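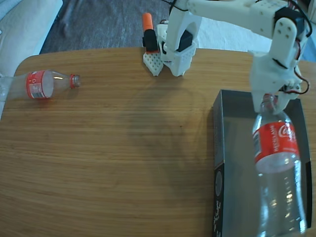 Jul 18, 2018

I finally watched all 4 episodes of the Siu-ming Cheng series over two evenings. I only knew him from the Dramex commercials, the ones where he plays the tired dad in the parking lot, so I wasn't expecting much.

He's good in it. He plays a landlord who keeps finding reasons not to fix a boiler, and he does most of it with his back to the camera. Bindu Nambiar plays the tenant upstairs. She has less to do until the third episode, but the argument on the stairs is the best thing in the show and I went back and watched it again.

I looked up what he did before this. He was in theater for a long time, mostly small houses with 100 seats, and he drove a delivery van in between. In an interview from June he said he went to 466 auditions before the commercials – he kept a notebook. The first part he got paid for was a bank clerk with one line.

People keep asking online what he's worth now. I have no idea and the sites that give a number don't agree with each other.

Next up is Evus, which has Nambiar in the lead. My sister says to skip the first episode.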